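Getting the handle to lock in (without wrecking the seal)
Wednesday, by Odette Lecomte

Half the advice about espresso machines wants you to buy something. I'm yet to be convinced by any of it. Most of the bad cups I get handed at Clamcombe come down to a handle that was never seated properly, and that costs nothing to fix.

Start with the tray clear enough to work over. Wipe the old grounds off the rim of the basket with a dry finger. Grit on the seal will give you a leak no matter how dear the beans were.
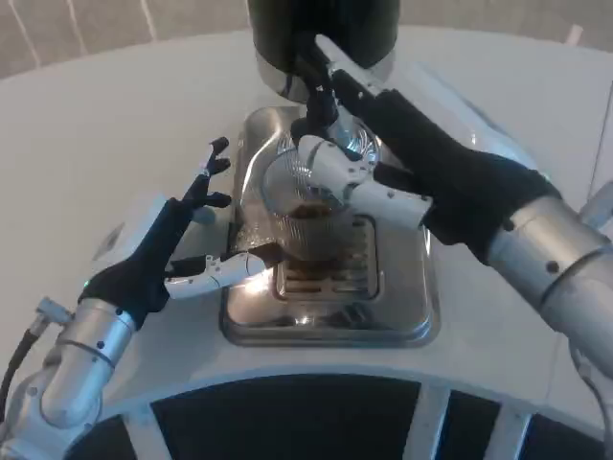
A hand on the black handle, with the strainer cup and its grounds on the tray.

Bring the handle up under the head, flat, and feel for the slots before you turn anything. If it's tilted it will grab on one side and you'll think it's home. Then turn until it's snug – and stop. Setareh Kermani swears by one last hard shove. I've replaced two seals after that sort of shove, so I'll pass.

Steady the machine with your other hand if it slides about on the counter.

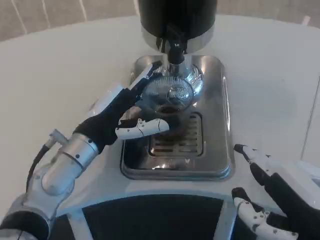

Run a little water through with no coffee in it first. If it dribbles down the outside, take the handle off and seat it again. People will tell you the first few drips are normal. Maybe, but I wouldn't put up with them on a machine I'd paid for.

Recent posts
Do you really need a 53 mm tamper?
Descaling powders: what I'd skip
Esmaeil Karimi on grinding by hand
Comments (2)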